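Kitchen-sink verse

Kitchen-sink verse is a kind of narrative poetry set almost wholly inside the home, usually in a single room and over the course of one day. The poems are told in plain speech, often by someone busy with a household job, and they are a delight to read aloud. The form is most closely linked with the town of Femau, where the poet Ignacio Leiva wrote his long poem Riment, still the best loved work of its type.

Background

Poems about housework are very old, and songs for washing, baking and spinning are older still. What sets kitchen-sink verse apart is its length and its patience. A typical poem runs to several hundred lines, keeps to one speaker, and lets family history come out in scraps between one task and the next. Early examples were printed in the Karimi, a small quarterly which gave whole issues to single poems – a bold choice, and a wonderful one for readers.
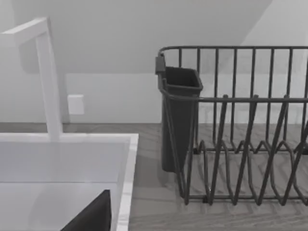
A white sink and angular tap.

Style

Lines are mostly unrhymed, with four strong beats. Dialect words are kept and are hardly ever explained in notes. Objects come back again and again, gathering meaning as they go: a chipped jug in the opening lines may return near the end as the only thing a daughter asks to inherit. Weather is heard through walls or seen through a window, and strangers stay on the doorstep. Some poets allow a second voice, usually a neighbour, who is set in a narrower column.

Riment

Leiva's poem has 1,891 lines in 24 sections, one for each hour of the day. Its speaker, a retired ferry cook, is getting ready for a meal to which all her brothers have been invited. The seventh section, in which she recites the names of boats while peeling onions, is a small marvel and is often printed by itself. The first edition of 1,000 copies came out in June and sold well in Femau, though readers elsewhere were slower to find it. Leiva revised the ending twice. Most later editions use the second version, which leaves the table laid and the guests still on the road.
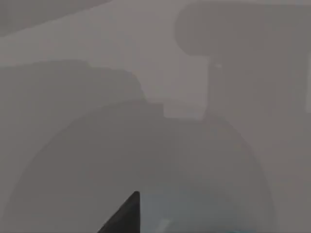

Influence

The form spread to the nearby port of Pavau, where younger poets loosened the one-room rule and brought in yards, stairwells and shared laundries. Around 60 poems in the Pavau manner are known. A public reading of Riment is held in Femau each year on 16th April, beginning before dawn, with a new reader for every section.

See also

Dialect poetry
Dramatic monologue
Regional writing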